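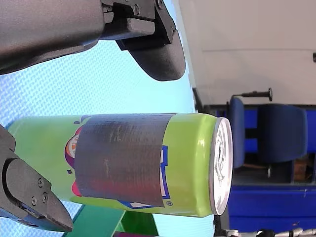

Min-kyu Pyo objected to the first draft of these notes that a demonstration in which the gripper misses should be kept, provided the operator recovers within the same take. The objection was accepted and section 3 has been rewritten accordingly.

Handout 5: Collecting demonstrations for a grasping policy

1. Purpose

The practical sessions at Clillutbridge produce the training set for the Mustix grasping exercise. Each group records its own episodes by steering the arm by hand. The policy is trained on all groups' episodes together, so a fault in one group's recording habits will appear in everybody's results.

2. What counts as an episode

An episode is one attempt at one task, from the arm's rest position back to the rest position. It consists of the camera stream, the joint readings, the gripper opening and a short written instruction such as "pick up the can". The three streams and the instruction share a single clock. An episode whose streams differ in length is rejected by the loader and does not count towards the group's total.

The wrist camera moves with the gripper. The horizon in its stream may therefore be tilted or sideways for long stretches. Do not rotate the stream before upload. The policy will receive the same view when it runs, and a corrected stream teaches it a view it will never have.

3. Keeping and discarding

Keep: clean grasps; grasps that needed a second approach; episodes where the object rolled and was followed.
Discard: episodes stopped by the safety cut-out; episodes in which a hand enters the work area; episodes with the wrong instruction attached.

A set made up only of clean grasps gives the policy no data for states just off the correct path. Small errors then grow, as shown in lecture 2. Recoveries supply some of the missing states.

4. Objects

Slim drinks cans are included on purpose. When a can lies on its side it may roll if one finger touches before the other, and its lid reflects light strongly enough to upset depth estimates. Tape around a can changes both its appearance and its surface. Record a taped can under its own object code, separate from the plain one.

Vary the starting pose between episodes. Ro-un Choo's analysis of last December's set found that most cans had been placed square to the arm, and the trained policy closed on empty space when the can was turned.

5. Quantities

Each group records 50 accepted episodes per object. The pooled set currently holds 2137, of which around 5 per cent contain a recovery. The share should rise this term.

6. Background

Leave the room as it is. Chairs, walls and rails may stay in view. Note the bench and the time of day in the log, as lighting is used later to split the test set.

7. Before the next session

Read the Roltenlow loader notes, sections 2 and 5. Check that your group's Bang account can write to the shared folder. Bring the object codes on paper.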